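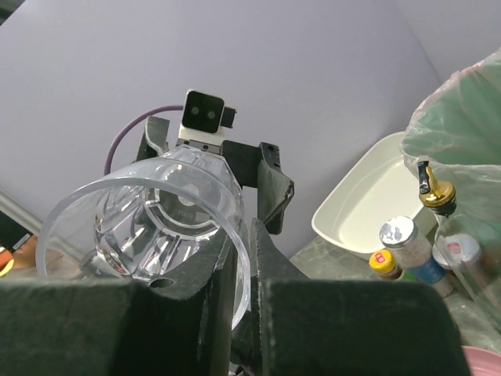
Darius Tănase: Check the finger faces before you touch any settings. If clear cups slide and plates don't, the pads are usually greasy. Wipe them with plain dish soap and water, dry them well, and try again.

Smaranda Anghel, who asked: Thank you, Darius! I should have given more detail. We have two arms on one front bar, clearing dishes into a white basin, and the left one has started losing its grip on cups while it handles plates just fine. I already re-ran the homing routine, twice, and restarted the controller. 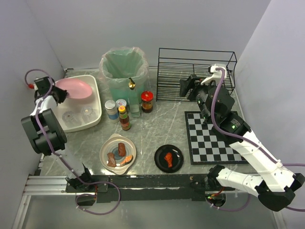 The closing force is set to 200 on both arms, and the log says 466 cycles since we last changed the pads – is that too many?

Dorota Marciniak: That isn't many at all, I'd leave the pads on for now. What I would do, Smaranda, is clean them as Darius says and then redo the wrist camera alignment.

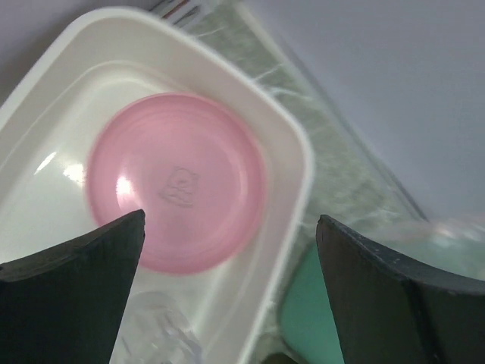

Alignment drifts when a wrist mount works loose, so snug those screws first. Then line up on something easy to see. A pink disc with a ridged rim lying in the white tray is a lovely target, much kinder than clear plastic – and go back to cups afterward.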